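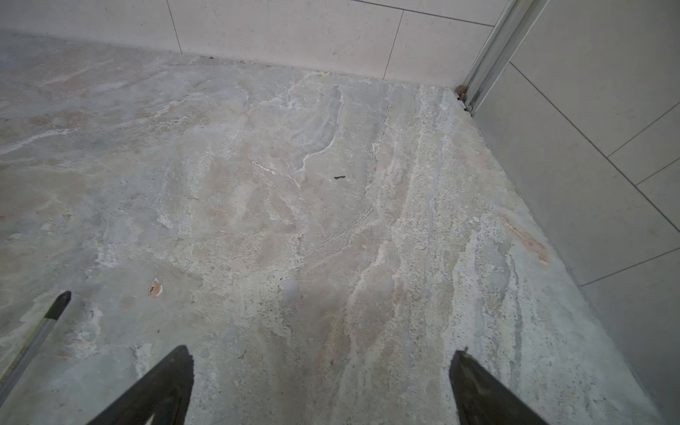

Do we need a new risk assessment every time we change the gripper fingers on a mobile cleaning robot?

You need to review the existing one each time and write down the result, but a full new assessment is only called for when the change brings in a hazard the old one didn't cover. Longer fingers, sharper tips, a higher grip force or a different kind of object being picked up would all count. Swapping worn fingers for the same part normally wouldn't.

The question comes from our site in the Vavero building, where a robot picks litter off the floors of washrooms and corridors. We have two sets of fingers and the day shift changes them without telling anyone. Our paperwork was written by the installer and only mentions one set.

Posted by tilegrout_68

I look after three of these for Brurkska, so this is how we handle it.

Treat the fingers as part of the machine. The usual standards for industrial robots look at the whole application - arm, gripper, what it holds and where it works - so an arm that was fine with one tool can need a second look with another. If your paperwork names one set of fingers, the other set isn't covered by it. Take the second set out of use until somebody competent has been through it.

After that, keep a sheet for each finger set. Ours has the part number, the force limit, the speed limit, which objects it may pick up and who signed it off. Ours are checked every 600 hours and replaced at 1,000, but go by what your supplier gives you.

Other things we check before a run on a hard floor:

Emergency stop pressed and reset, with the arm clear of walls.
Fingers opened and closed once by command, nothing catching.
Correct tool selected in the controller. The wrong one gives the wrong reach, and in a corner that means a fingertip into the tiles.
Floor walked by a person first. Anything long and thin gets lifted by hand, as it can swing when gripped at one end.
Area signed or closed off if the public can get in.

Isolate the power before changing fingers. A paused program is not isolation.

Posted by Bovevow

Check your insurance as well. Ours wanted to see the change log and didn't care much about the rest.

Posted by m_kalo

I'd disagree slightly with the reply from Bovevow on the sign-off. A signature on each sheet is fine, but you also need a version number on the assessment itself, or you end up with sheets that refer to a document that has since been rewritten. We had this with a Kalogeropoulos gripper last July. The sheet said revision 13, the folder held revision 12, and it took until Wednesday to find the right one.

Also tell the day shift. If they can change the fingers they should be trained and named in the procedure, and if they aren't, lock the spare set away.

Posted by washroom_ops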